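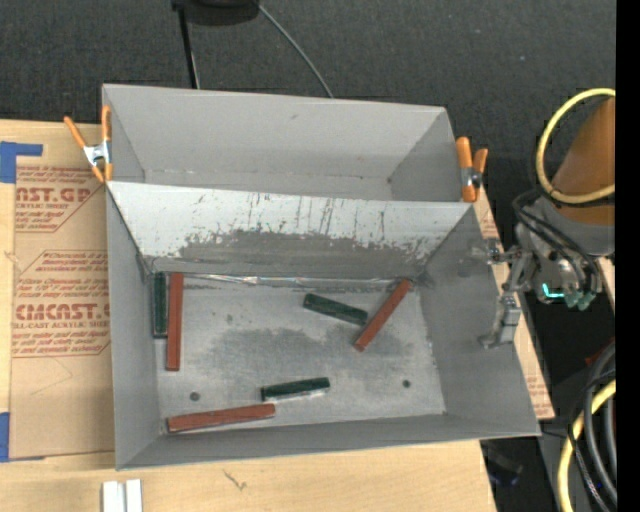 Picking cell at the Pasichnyk workshop, with green and red blocks in the two-part bin.

Visit to Pasichnyk, Resatthorpe, 19 December 2022

Five of us from the Keklow safety group went to Resatthorpe to see how Pasichnyk writes and keeps its rules for small robot cells. Ustyna Vasylenko met us at the door, and we signed the site sheet before going through.

The house rules run to four pages. Most of the morning went on the section about changing a cell. Any change to the gripper, the bin or the way the bin is held counts as a change, and the risk assessment has to be looked at again before the arm runs in automatic. Spring clamps are allowed on a trial set-up. For a cell that is handed over to a customer the bin must be bolted down or sit in a fixed nest.

Yevhen Pavliuk took us through the speed rule. With someone inside the marked area the arm is held to 200 mm per second, and a person with the enabling switch in hand stays at the bench. Full speed needs the area clear and the gate shut. I asked who may reset a stop. Only the person who signed on for that shift, and the reason goes in the book. The book was at entry 1123 when we looked.

Hoses and cables have their own page. They are checked at the start of each shift for rubbing at the wrist, with the arm moved slowly to both ends of its travel. Bins are changed when wear on the floor or divider starts to catch parts. There is no set figure for this and Yevhen would like one. A trial run is up to 1000 picks, after which the clamps are checked by hand.

Two points to take back to Keklow: our own rules say nothing about clamps, and our stop log has no space for a reason. Ustyna will send the blank form. The Dresden office uses the same four pages in German, and we hope to visit there in June.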